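Ticket 1316: Arm drifts left when a taught task is played back
Site: Lorkolville, bench 2
Opened by: Ursina Koller
Assigned to: Radu Chiriac
Status: open, moved back from "resolved"

09:45 UK. Taught the pick by remote control as the Trudside guide says. Playback goes to the wrong spot and the fingers shut on air. Support's first reply was "record more demonstrations". We have 107 already. I doubt number 108 is the magic one.

10:20 RC. Could you re-zero the wrist and send the log? Drift of this sort is usually the operator letting go of the handset too early.

11:05 UK. Re-zeroed. Same miss. Mirsad drove it as well and he doesn't let go early. Log attached, 3,020 lines, most of them the same timestamp warning.

11:40 RC. The warning is harmless.

11:50 UK. So the guide says. I'd like to see that tested before I believe it. If the video lags the joint readings, every demo we teach is wrong by the same amount.

14:15 RC. Fair point. Prasert found a lag of nearly 45 milliseconds on the wrist camera. Closed as resolved, fix in the next release.

14:30 UK. Reopened. A promise isn't a fix. Bench views added, overhead first and wrist second. Objects stay where they are until I get a build to try.

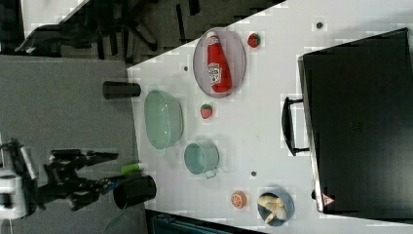
Ketchup in both views, two strawberries overhead, one here:

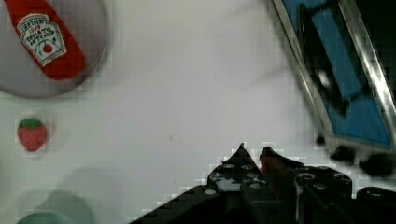

Can we keep the 107 demos once the lag is fixed?

Keep them, but don't train on them yet. The joint readings should be sound, so the video can be shifted to match. Try it on a few first and compare with a freshly taught run.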